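Paston hand gripper kit – tips after a month on the bench

Had the Paston on hire since September. Hand-held gripper, you squeeze, it grips, the recording goes off to train a robot arm. Notes below, quick ones, more as I think of them.

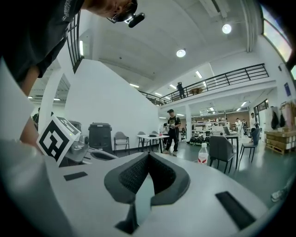 Setting up first. Charge it overnight, not over lunch. The light on the side tells you it's awake and nothing else, so check the app too. Hire is 300 a month with the padded cradle, Jardine do the same kit for a bit less but the pads are extra and you will want the pads.

Padding. Gets grubby fast. Damp cloth, drop of washing-up liquid, leave it to dry on a rack. Don't use white spirit. Alasdair Ogilvie did and the glue let go on one side. New set took 21 days to come.

Markers. The black and white printed squares have to stay clean and flat. Thumbprints are fine, tape residue is not. Lift residue with a bit of masking tape, dab dab dab. If a corner curls, press it down under a book for the night, don't iron it.

Where to work. Big bright room is best, ours has a high ceiling and plenty of daylight and it copes. Late afternoon sun low through the window is the one bad time, we pull a blind or turn the table round. Kitchens are harder than you would think – steel sinks and shiny kettles. Tea towel over the kettle if you're not using it.

Bottles. Grip below the label, not on it. Labels slide. Half full is easier than full or empty, start your beginners there. Lids on tight, learnt that the wet way.

Cups: handle pointing away from you. Cutlery: put a folded cloth under it or you'll be scraping at the worktop all morning. Eggs, no. Not with the standard pads.

Wrists. It's heavier at the end of the day than at the begining. Swap hands or swap people every 90 minutes, Poonam Tiwari keeps a kitchen timer on the shelf for this. Long sleeves rolled up. Rings off.

Move slower than feels normal. Then a bit slower. Start every go from the same spot, we use a cross of tape on the table. If you drop something leave the recording running, pick it up, carry on. Bin the bad ones later.

Storing it. Not on its face! Nose up in a washing-up bowl lined with a towel works, so does the case it came in but the case is a pain to close. Keep silica sachets in with it, the ones out of shoe boxes.

Support. Emailed twice. Yen-ting Wan answered both, same day, plain English. Phone line is hopless.

Worth it? For a small workshop, yes, by the month. Wouldn't buy outright yet. 4 stars, would be more with a longer strap and spare pads in the box.

Got a tip for getting flour out of the slot, send it in please. Toothbrush only gets half.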